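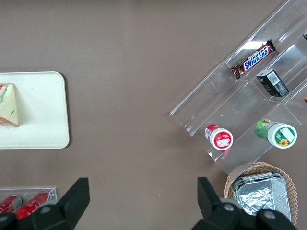 A wedge sandwich on its tray, with the snack stand on the right.

Opinion > Food and Work

The packed sandwich deserves a proper tray

By Helmi Kemppainen
January

We use cookies to remember your settings and to count visits to this site. Accept all | Manage choices

Most people I know who work in an office eat lunch in under 19 minutes. They eat it out of the packet, over the keyboard, with one hand. I did this for years at Lahtinen, where I kept the accounts, and I never thought of it as a bad habit. It was lunch.

I now think the packet is a large part of the problem, and that a plain plastic tray would go some way to fixing it.

A triangular sandwich in clear plastic is made to be carried. It fits a coat pocket if you don't mind the corners. Once you sit down it is awkward. The wrapping will not lie flat, the second half slides out when you pick up the first, and the crumbs go wherever they like. A tray with a bit of an edge deals with all of that. It also leaves room beside the sandwich for an apple, or for nothing at all. I like the empty part. It makes a bought sandwich look like a meal that someone has put down for you.

The canteen at Skastow used to hand out trays with everything, even a cup of tea. When it was refitted the trays went, and people started taking their food back upstairs. I don't say one caused the other, but I stopped eating there on the Saturday shift at the same time as everyone else.

My other complaint is about snacks. The clear stepped stand has spread to every till and reception desk between here and Tristley, and I can see why. You can tell what is on each step without picking anything up. A Snickers at the top is a Snickers from across the room. The trouble is that small stands never stay tidy. Boxes end up barcode side up, tubs get laid on their sides, and after a week you have a drawer with a better view.

I would still keep the stand. I would put fewer things on it and stand up whatever can be stood up. Our break room at Fundel has one next to the kettle, with an honesty tin that took 400 pence last month, and it works well enough when it is half full.

What I would not do is put the stand within reach of the tray. If the chocolate is in front of you while you eat, you finish the sandwich faster to get to it. Put it at the far end of the table, or on the windowsill. Ten steps is plenty.

A tray costs very little and lasts for years. Mine has been through the dishwasher more times than I could say and has one scratch.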